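Robot Software II: Perception and Planning
Handout 6: Segmenting two-handed demonstrations of cloth handling
Instructor: Shanthi Weerakoon
May 17, 2023

Read this before the lab. You will need your calibration results from Handout 5 and a working copy of the Plondport log reader. Section 4 is graded.

1. Input data 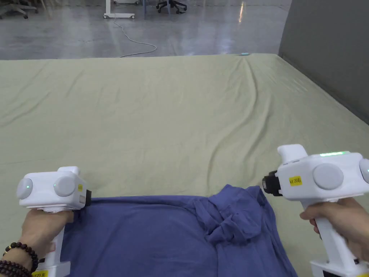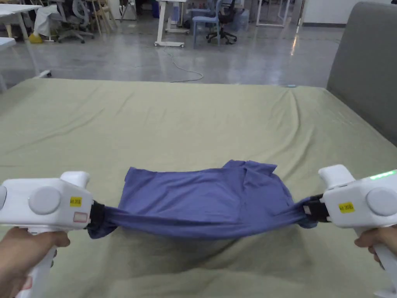
A segmenter takes a continuous recording and returns a list of intervals, each with a label that the planner can use. For this lab the labels are APPROACH, GRASP, STRETCH, TRANSPORT, RELEASE and IDLE. Each hand gets its own label track, and a third track holds the joint state of the pair. Most of the errors in last November's submissions were in the third track. Students computed it as a plain lookup on the two hand labels, and that fails for STRETCH, where both hands can be reported as holding while the cloth between them is slack. In the second picture the two black clamps hold opposite ends of a blue-violet garment and its lower edge sags only a little between them, so STRETCH is a reasonable label for that instant. In the first, the garment lies rumpled on the sheet and its shape says very little about where the hands will go next. A single image of that kind should be left unlabeled until the jaw signal and the hand velocity have been read.

2. Signals available

The log reader returns the following per time step:

jaw_l, jaw_r: jaw opening, normalized to 0 (closed) through 1 (open)
pose_l, pose_r: pose of each gripper in the head camera coordinates
mask: binary cloth mask from the Sithole segmentation model
t: time in seconds from the start of the recording

Poses are expressed in a moving coordinate system. The head moves, so the distance between a gripper and the bed plane has to be computed after the plane has been fitted again for that time step. Do not fit the plane once and reuse it.

The mask is unreliable in two cases. When the cloth runs out of view, the mask area drops without any change in the cloth itself. When the cloth is held above the sheet, its shadow may be included in the mask. Blue on green separates well in hue, so a hue threshold inside the mask removes most of the shadow pixels. Do not expect this to carry over to other fabric.

3. Method

Step 1. Smooth the jaw signals with a median filter. Do not use a moving average, which spreads the closing edge and shifts the start of GRASP.

Step 2. Mark candidate grasps where the jaw signal falls and then stays constant above zero. A jaw that closes fully has probably missed the cloth. Thin single-layer grasps are the exception and will need the mask as a second source.

Step 3. Compute the distance d between the two jaw tips and its derivative. With both hands in a confirmed grasp, d rising and then leveling off is a candidate STRETCH.

Step 4. Confirm STRETCH by fitting a line to the lower boundary of the mask between the tips. Let s be the largest vertical deviation from that line divided by d. Accept if s is below the threshold in your config file. The upper boundary is not usable: folded layers and collars make it irregular even when the lower edge is taut.

Step 5. Merge intervals of the same label separated by a gap of 2 time steps or fewer.

Common mistake: computing s in pixels and d in meters. The ratio must be dimensionless. Project the tips into the image first.

4. Exercise

The Clallstead set has 1,201 recordings, of which 70 have hand-made labels. Use the labeled ones for tuning and reporting, split by operator and never by time step. Run your segmenter on the remainder and submit the output unedited.

Report, for each label: precision, recall, and the mean offset of the start boundary in time steps. Plot s against time for one recording in which your STRETCH label is wrong and explain the failure in a paragraph.

Run the checker before you submit:

gomasberg check --tracks left,right,joint --strict

The checker rejects overlapping intervals and any joint STRETCH where either hand is labeled IDLE. It does not test boundary accuracy. Work in pairs is allowed; list both names in the header of the output file.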